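Reading time: 4 minutes

Section 4. Setting up the bag task

This section is for members of the Kotstead Robotics Club who will use the two-arm station for the bag task. Please read Section 3 (power and homing) before you start. If the arms are not homed, do not continue.

In the bag task, the two arms must hold a clear plastic bag and work with a piece of clothing. It looks simple when a person does it. For the robot it is one of the more difficult tasks we have, as the film is thin and changes its shape with every small movement.

4.1 Preparing the table

1. Check that the board covering the table is lying flat. If a seam is lifted, press it down and tape it from the underside.
2. Take tools, pens and cups off the working area. Spare bags and clothes may stay at the back of the table.
3. Choose one bag and one piece of clothing from the Itum box. For your first session, take a soft item without buttons or zippers.
4. Lay the bag in front of the arms with its opening toward the left arm.

Note: Small scuffs on the board do no harm. Do not clean it with water, or the board will swell.

4.2 Checking the grippers and cables

1. Open and close each gripper 10 times from the Frei panel. The movement should be the same every time, without a clicking sound.
2. Follow each cable by eye from the gripper down to the base. A cable may make a loop, but it must not be tight when the arm is fully stretched.
3. Set the grip force to 15 on both arms. This number is the club's own scale and has no unit.

CAUTION: Keep your hands outside the working area while the arms are enabled. If you need to move the bag, press Pause first and wait for the yellow light.

4.3 Gripping the bag

1. Start the program Aner and choose "Bag, two arms".
2. Bring both grippers slowly toward the middle of the table. Stop when the tips are two fingers apart.
3. Lower them until they touch the film, then close the left one first.
4. Close the right one. Wait 2 seconds before you lift.
5. Spread the film with small movements. If you pull fast, it will tear at the gripper, and you must begin again with a new bag. 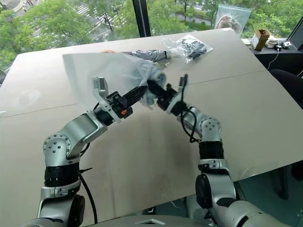
Figure 4. Both grippers holding the clear bag near the middle of the table, with a pale blue-gray fabric item inside.

Compare your own set-up with Figure 4 before you start recording. The colour of the clothing is not important -- any item from the box can be used.

4.4 Recording the attempts

1. Press Record and say the attempt number aloud.
2. Carry out the task. One session may have up to 40 attempts, but most teams stop earlier as the operator gets tired.
3. Write the result in the logbook as "good", "partly" or "failed". A failed attempt is also useful, so please do not delete it.
4. Put torn bags into the recycling bag and not back into the box.

Note: In strong daylight the film shines and its edge is hard to see on the screen. You can turn the bag a little, or wait for a cloud -- both have worked for us. In August we had this problem almost every afternoon.

4.5 Ending the session

1. Open both grippers and remove the bag by hand after pressing Pause.
2. Send the arms to the rest position.
3. Switch off the Frei panel, then the main power. Do not change this order.
4. Fold the clothes and return them to the Itum box.

If an arm does not reach the rest position, leave the power on, press Pause and go to Section 7, "When an arm is stuck".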